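Cimerden holiday flat: changeover and safety check, with comments
Flat: Kilside, second floor
Checked by: Marloes Brouwer
Date: 4th February
Last full check: November
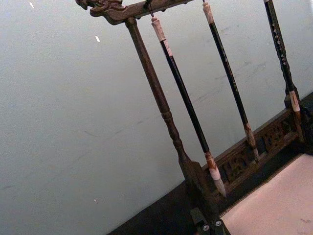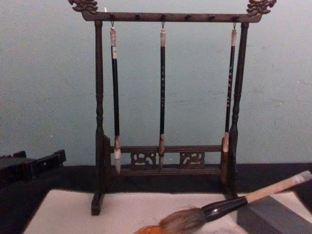 The brush rack.

1. Front door and locks
Both keys turn. The spare is in the key safe. Code changed after the last guests left.
Result: pass

2. Smoke alarms
Hall and bedroom tested, both sounded. The hall alarm took two presses. Crescencio to fit a new battery before the next booking.
Result: pass, with action

3. Carbon monoxide alarm
Tested. Replace-by date is still some way off.
Result: pass

4. Stairs and handrail
Handrail loose at the second bracket from the bottom. This was on the November list as well and was marked as done. Please do it with longer screws this time.
Result: fail

5. Windows
Restrictors working in the bedroom. The kitchen window sticks and has to be pushed hard from the left side. Guests have mentioned it twice.
Result: pass, with action

6. Hot water and heating
Kitchen tap measured at 44 degrees, shower at 42. Boiler pressure normal. Timer was an hour out, now corrected.
Result: pass

7. Electrics
Sockets and leads looked over. Bedside lamp has a cracked plug. I have taken it away and Vesela will buy another in Babić. Meter reading 1,234.
Result: fail until lamp replaced

8. Balcony
Railing firm. One tile lifting near the drain, easy to trip on. Moved the plant pot over it for now, which is no long-term answer.
Result: fail

9. Welcome folder
Emergency numbers are right. The walking map still shows the old ferry stop. Eulalia has the new page with the Kurnusum market times and the café list, and will post copies. Nikola asked for the French phrase sheet to go back in, so I have put it behind the map.
Result: pass, with action

10. First aid box
Plasters low, eye wash out of date. Both on the shopping list.
Result: fail

Items 4, 7, 8 and 10 to be cleared before anyone checks in. Send me a message when the handrail is done and I will come and look at it.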